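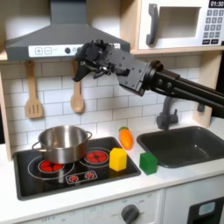 ESTVILLE, May. Zolus, a small automation firm in Estville, has released 268 demonstrations of kitchen tasks recorded by remote control on a toy play kitchen, along with the software used to collect them. The set is called Noh. It covers four tasks: placing a block in the pot, moving a block from the cooktop to the counter, putting the carrot in the sink, and clearing the sink.

All of the demonstrations were given by an operator holding a tracked hand controller. The arm follows the motion of the controller at a reduced scale, and a trigger closes the two-finger gripper. Releasing a side button freezes the arm in place so the operator can reposition a hand without moving the fingertips. The company calls this clutching and logs every use of it.

Jae-hoon Seok, who runs data collection at Zolus, said the clutch log changed how operators are trained. New operators clutched often, and each stop showed up in the recording as a pause that a learned policy would then copy. "We had a policy that reached for the carrot, waited, and reached again," Seok said. "It had been taught to wait. We were the ones doing it."

Operators now practice off the record until they can finish a task with no more than four clutches. Pauses at the start and end of each recording are trimmed automatically. Pauses in the middle are kept but marked, and users of the data can filter them out.

The release also includes a smaller group of demonstrations given by hand, in which a person grips the arm behind the wrist and guides it through the motion while the motors are set to hold only its own weight. Zolus found these quicker to record, with smoother paths near the counter. They were harder to use for training, as the person's hand and sleeve are in the camera view and are absent when the arm later runs alone. To get around this, the joint positions are replayed after the kitchen has been reset, and the replay is what gets recorded. A replay in which an object has shifted far enough to be missed is thrown out. Hand-guided replays are stored in a separate folder and are not part of the 268.

Object positions are changed between recordings. Blocks, the carrot and the pot are placed by the operator from a printed list, which is shuffled for each session. An earlier version left placement up to the operator, and most objects ended up near the middle of the counter, within easy reach. Policies trained on that version did poorly near the faucet and beneath the range hood, where the arm has less room to turn its wrist.

Zolus reported results for one policy, trained on the remote-control data only. In 100 trials on the block-to-pot task, it completed 71. Most failures came at the pot, where the gripper let go of the block against the rim. Seok attributed this to depth error from the single camera and said that reflections off the steel may contribute, though the company has not tested that separately. No results were given for the two sink tasks.

The demonstrations are stored as camera frames with matching joint angles, gripper opening, controller pose and clutch state. Each recording carries a short written instruction, such as "put the green block in the pot." Failed attempts are included and labeled. Time stamps for camera and arm come from the same clock; in earlier recordings they did not, and those have been left out of the release.

A lab in Flernmont has been recording the same four tasks on a second kitchen of the same model, using the Zolus software and its own operators. The two groups plan to compare policies trained at one site and run at the other. Seok said the Flernmont counter sits slightly lower relative to the arm base, and the offset will be left uncorrected for the first round.

The Flernmont recordings will be added to Noh after labeling is finished. Zolus has not set a date.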